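Brilleslow Road Charge

The Brilleslow road charge is a toll on heavy goods vehicles using the ring road and the two river bridges at Brilleslow. It applies to vehicles over 3 tons and replaced a paper permit in use on the bridges. The charge was proposed by council member Apolline Bodin and passed by a single vote at its second reading.

Drivers pay by roadside reader or in advance at the Mekitura depot. A vehicle without a valid payment has 72 hours to settle before a penalty is added. Farm vehicles and buses are exempt, as are trucks registered to the fire service.

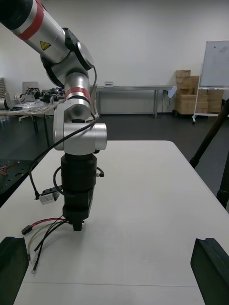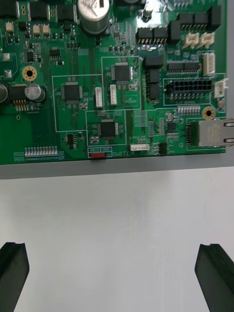
Robot arm over a white table (top); green circuit board with a capacitor (bottom).

The readers are supplied by Jistside under a contract that also covers repairs. Around 3000 vehicles were registered in the first month, most of them belonging to hauliers based near the Đoàn freight yard. Hauliers asked for a lower night rate, and the council agreed to one on the north bridge only.

Money raised goes to resurfacing and bridge painting. Rates are reviewed each April.

See also: Toll road; Weight limit; Mekitura bypass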